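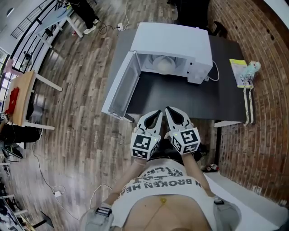

Workshop notebook, August, Sunday, just after lunch

Shellac again. I know, I know, I said I was done fussing with the finish on the Buenaventura chairs, but I opened up the test boards from last week and the left one has gone cloudy along the bottom edge, so here I am with the windows open and the radio on, starting over.

First, where things stand. Two chairs are stripped and sanded, one is stripped but still has old glue in the back joints, and the last one I haven't touched. Mali B. wants them for her mother's dining room and says there's no rush, which I have decided to believe.

The cloudy board. My first guess was damp, because it rained for days and I was impatient between coats. Hefin came by and looked at it and said old flakes. He asked when I'd bought them and I couldn't tell him! The jar has no date on it. I dissolved a spoonful in fresh alcohol last night and this morning there was a layer of jelly at the bottom that wouldn't break up however much I shook it. So that's one point to Hefin. It could still be both. I'm throwing the jar out either way, and the new one is getting a date on the lid in marker.

New batch mixed at 10 this morning, two-pound cut, blonde flakes from the Parkska order. Strained it twice through a paint filter. Looks like weak tea, smells a lot better than the old stuff. I put a drop on glass and it was hard enough to resist a fingernail by the time I'd swept the floor. The old batch stayed gummy overnight, for comparison.

Test boards, second round (all maple offcuts, same plank):

Board A: new shellac, padded on, three thin coats, an hour between.
Board B: new shellac, brushed, two coats, sanded with 320 between.
Board C: old shellac, padded, kept by the heater to see if dry air saves it.
Board D: new shellac over the brown stain Llinos gave me.

A is lovely already. Really even, and it brings up that ripple in the maple without turning it orange. B has brush marks where I went back over a spot I should have left alone (I always do this, somebody please take the brush away from me). C is still tacky. D pulled some of the color up into the pad, so if we use that stain it needs a lot longer than the can says, or a sprayed first coat to lock it down. Trefor has some of the spray kind, must ask him.

Glue joints on chair three. Hide glue for sure, it went soft with warm water and a bit of patience. I got both back spindles out clean. The seat rail took longer, and I ended up working vinegar in with a little syringe and leaving a wet rag over it while I had lunch. Came apart with two taps of the mallet. There's a number stamped inside the rail, 603, pretty faint, and I'd love to know if the others have one. Didn't see anything on one and two but I'd already sanded by then, oops. Will check four before I do anything to it.

One of the tenons is loose in its hole even dry, so it'll want a shaving glued on. Mali C. thinks I should fill it with epoxy and get on with my life. I don't want to, these were made to come apart and the next person who fixes them will be swearing at me. Anyway a shaving takes ten minutes.

Sandpaper note for whoever shops next: we're nearly out of 80. There are 8 sheets in the drawer and half of those have been folded and used. Plenty of 220. Please don't get the Vudberg brand again, the grit comes off in the corners and I had to pick it out of a carving with a toothpick.

Later, about 4. Went back to board A with a bit of paste wax and 0000 wool. Too shiny before, just right after. Rubbing with the grain only, light pressure, then a cotton rag. I did half the board and left the other half plain so Mali B. can pick. My bet is she goes for the waxed side but she's surprised me before.

Set a glass of ice water on B to see if it leaves a ring. Faint one at twenty minutes, mostly gone by the time I'd cleaned up. For a dining room chair I can live with that. If it were the table I'd be thinking about varnish.

Next: shaving on the loose tenon, dry fit chair three with the long clamps, look for a number on four. Ask Trefor about the spray. Cover the boards before leaving, the dust in here is terrible after sanding. Llinos has the good clamps until Tuesday.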